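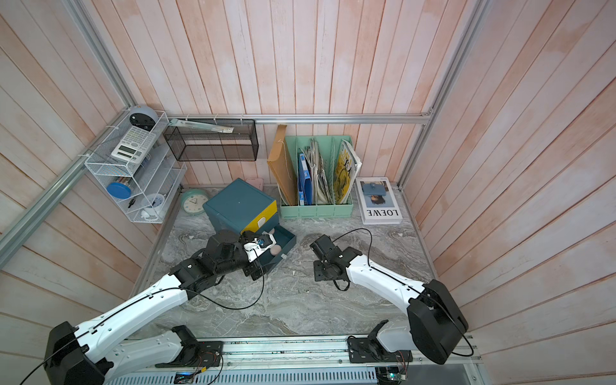

Gellard Twin-Arm Bench Cell: Review

Reviewed by Alfredo Fajardo
2025-09-10

The Gellard is a two-arm tabletop cell sold as a kit. The base package includes both arms, a pair of grippers, the front rail with its mounting brackets, the control boards and a set of aluminum extrusion for the enclosure. Wall panels and tabletop are left to the buyer. Ours has whitewashed planks on three sides and a gray marble-pattern top. We ordered it in May through Prornance, and it has been in use in our shop for 11 weeks.

Assembly

Two people can build it in a day. The extrusion is cut square and the brackets fit without shimming. The manual is adequate up to the wiring section, where the connector diagram is printed mirrored on one page. Gellard has a corrected sheet on its support site, but the boxed copy still had the old one. Check the arm connectors against the labels on the boards before applying power.

Both arms mount on the same front rail, which keeps the back of the table free for fixtures and props. The drawback is that the shoulders take up the two front corners, so parts have to be loaded over the arms or from between them.

Motion and reach

The white links are stiff for their size. With both arms extended toward the center, I measured 2 mm of sag at the gripper under the rated load, and the controller's compensation table removes most of it. Repeatability is good after warm-up. For the first 30 minutes it drifts enough to matter on narrow slots, and I now run an idle cycle before any logged work.

Reach is fine at the center and the middle of the back half. A desk organizer against the back right can be worked by the right arm only, and the wrist comes close to its joint limit on the far compartments. Wall-mounted racks are a mixed case - the lower tiers are awkward from above, and the planner often refuses them.

Grippers

The stock fingers suit boxes, binders and drawer handles. Our standard job is a small teal storage box with a pull-out drawer holding two tan, egg-shaped pieces. The handles on that box are small, and the approach has to be within 3 mm or the fingers close on the panel face. Smooth rounded parts are the weak point. The Skinberg soft pads improved this considerably and should be in the base package.

Cabling

This is where the kit feels unfinished. The wrist cable hangs in a free loop and can drag on the tabletop in low poses. Smaller wires at the rail brackets have no strain relief. I would add clips on day one. The boards sit exposed on the front rail - convenient for service, less so for dust and dropped screws.

Compared with the Tolentino

The Tolentino cell costs more and ships with covered electronics and internal cable routing. Its arms are slower and its rail is shorter. For teaching use I would take the Tolentino. For task development, where fixtures change every few days, the Gellard is easier to live with.

Verdict

Recommended, with the soft pads and a bag of cable clips added to the order. Spare fingers took two weeks to arrive, so order those at the same time.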